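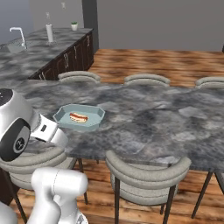 Carolina Macedo says she heard every question for the first time on stage, same as everyone else, and that the thing people keep circling in red on their screens is a hearing aid. She has worn one for years, she says, and her doctor will confirm it if anybody bothers to ask.

The Harnovar mayoral race has been stuck on this since the February debate at the Budine Theater. A clip of 47 seconds, slowed down and with the sound stripped out, shows Macedo touching her left ear before answering a question on the bus budget. By the next morning her opponent's supporters had decided she was being fed lines through an earpiece. Fed by whom? The posts don't agree. A consultant, a foreign embassy and the moderator have all been named, sometimes by the same account.

Ludmila Šimko, her opponent, hasn't made the charge herself. She has said there are "questions that deserve answers" and that she would "leave it to the voters." That is a handy way to keep a story going without having to stand behind it. Asked at a campaign stop in Gornska whether she believes Macedo cheated, Šimko talked about property taxes. 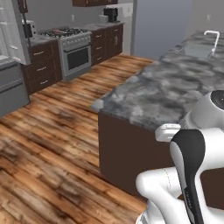
Politics › City Hall › Mayoral Race

The evidence so far is thin. Watched at full speed, Macedo touches her ear 4 times, and two of those come while Šimko is speaking, when an earpiece would have been no use to her. Her bus answer wasn't very good either. She mixed up two routes and ran over her time. If somebody was whispering to her, the campaign should ask for its money back.

Macedo's side hasn't helped itself. It took five days to put out a statement, and the first version called the object "a personal device" – the kind of wording that makes people more suspicious. The hearing aid came up only in the second. Her office has promised a letter from the doctor. As of 11 March 2025 there was no letter. 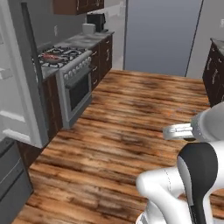 A gas range with a red frying pan on the cooktop. Illustration.

The theater says it will release the full recording, with sound, once both campaigns agree. Macedo's has signed. Šimko's says its lawyers are still reading the form, a document of almost two pages.

The next debate is still on the calendar. Neither side has agreed to an ear check, though both have said they would welcome one.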